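How to Run a Petition to Your Town Council

A petition is one of the oldest ways to ask a local government to do something, and it is still one of the cheapest. You need paper, pens, a clear request and a few weekends. What follows is the method we used in Notancombe to ask for a crosswalk and a lower speed limit on Droltlow Road. Rules differ from place to place, so check each step against what your own town says.

Before you start

Call or visit the town clerk's office. Ask these questions and write down the answers:

Does the council accept petitions from the public, and is there a form?
How many signatures are needed to get an item on the agenda?
Who is allowed to sign? (Registered voters only, or any resident? Is there a minimum age?)
Are online signatures accepted?
What is the deadline for the next meeting?

In our town the number was 300 signatures from residents aged 16 and over, and the council wanted them on paper. We had already put up an online version by the time we asked. Those names could be shown to the council but could not count toward the total, and we had to go back to many of the same people with a clipboard. Make the phone call first.

Also find out whether the council is the right body. A road that looks like a town street may belong to the county or the state. Ours was split. The town controlled the stretch in front of the school, and the county had everything past the Khan Street bridge. We cut our request down to the part the council could decide on.

Step 1. Write the request

Keep it to one sentence if you can, two at most. It should say who you are asking, what you want done, and where. Ours read:

"We, the undersigned residents of Notancombe, ask the Town Council to install a marked crosswalk on Droltlow Road at the school entrance and to lower the speed limit on that block to 20 miles per hour."

Leave out blame. A line about how the council has ignored the problem for years may be true, but it loses signers who agree with the request and don't want to pick a fight. Put the background on a separate page, for people who want to read more before they sign.

Two requests in one petition is probably the limit. Someone who likes the first and dislikes the second may decline to sign at all. We lost a few people over the speed limit and decided we could live with that.

Once the wording is set, don't change it. If you change even one word after people have signed, the earlier signatures belong to a different petition.

Step 2. Make the sheets

The full request goes at the top of every sheet. A loose page of names with no text above it can be thrown out. Under the request, make a table with these columns:

Printed name
Street address
Signature
Date

Ten lines per page is plenty. Fifteen looks efficient, but the lines get too narrow to write on and the clerk can't read the addresses. Number the sheets in a corner so you can tell if one goes missing.

Skip phone numbers and email addresses on the petition itself. In many towns a petition becomes a public record when it is handed in. If you want to keep people informed, carry a second sheet for that and say clearly what it's for.

Step 3. Collect signatures

Go where people are standing still or walking slowly. For us the best spots were the library entrance on Saturday mornings, the school pickup line, and the sidewalk outside the hardware store. The worst was the train station before work. Ask permission if you are on private property, including a store's parking lot.

Door to door is slower, but the signatures are better, because you already know the address is in town. Go in pairs. Early evening works, and so does late morning on a weekend. Skip any house with a no-soliciting sign.

Work out a short opening and say it the same way each time. Something like: "Hi, I live on the next block. We're asking the town for a crosswalk at the school. Would you like to read it?" Then hand over the clipboard and stop talking. Let people read. If they say no, thank them and move on - there is nothing to gain from an argument on the porch.

A few practical points:

Use blue or black ink. Tie the pen to the clipboard.
Bring a plastic folder for finished sheets.
Check each line before the person leaves. A missing house number is easy to fix right then and hard to fix later.
One person cannot sign for the rest of the household. Each person signs for themselves.
Don't fill in dates for people afterward.

Step 4. Include kids properly

Children can't sign in most places, but they can do a good deal of the work. Ours helped write the background page, and they stood outside the library with an adult and answered questions. Many of them use that crossing twice a day and could explain the problem better than we could.

Let them decide how much they want to do. Some wanted to talk to strangers and some would much sooner color in a map. Both are useful. Letters from children can be attached to the petition as a separate bundle. Use first names only, and get a parent's okay before anything is handed in or posted.

Step 5. Get more than you need

Some signatures will be struck out. People sign twice, live just over the town line, or write an address no one can read. Aim for at least a third more than the minimum.

We turned in 533. The clerk's office accepted well over the 300 required, but the rejected pile was thicker than we had expected, mostly from the hardware store, where a lot of shoppers come in from outside town.

Go through the sheets yourself before you submit them. If you spot a duplicate, draw a single line through it and initial the margin. Don't remove pages or cover anything with correction fluid.

Step 6. Hand it in

Make a full copy of every page first. Scan it or photograph it if you have no copier. Then put the originals in order with a cover letter on top. The letter needs the text of the request, the number of sheets, the number of signatures, and the name and contact details of one person the clerk can call.

Take it in person, during office hours, and ask for a dated receipt. If the office doesn't issue receipts, ask the clerk to stamp your copy of the cover letter.

Step 7. Speak at the meeting

You will usually get two or three minutes. Ask in advance, and find out whether you need to put your name on a speaker list. Write out what you plan to say and read it aloud with a timer. Three minutes is roughly one and a half pages, double spaced.

Start with the request and the number of signatures. Follow with one fact and one short account from someone who lives with the problem. We did our own traffic count over one school week in June and logged 1132 cars on that block during drop-off. That figure got more questions from the council than anything else we said, so be ready to explain how you got yours.

Ask supporters to come and sit in the room. They don't need to speak. Signs may not be allowed inside, so check before anyone paints one.

Step 8. Follow up

The council may vote that night, but more often it will send the matter to staff for a report. Write down what was said, who will do it and by what date. A week later, send a short email thanking the members and repeating the next step in your own words. Put the date in your calendar and call the clerk if it passes.

Tell the people who signed what happened, even when the news is only that there will be a study. A notice on the library board is enough. Our report took most of the summer. The crosswalk was approved and the speed limit was sent to a second study, where it still is.

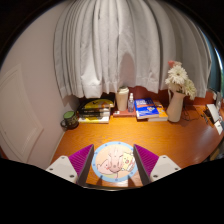 Posted by the Povuvent editors | October 2018 | Filed under: How-To, Local Government

Povuvent publishes guides for residents of Notancombe and nearby towns. You may copy this page for use in your own neighborhood. A blank signature sheet with ten lines is available at the library's front desk.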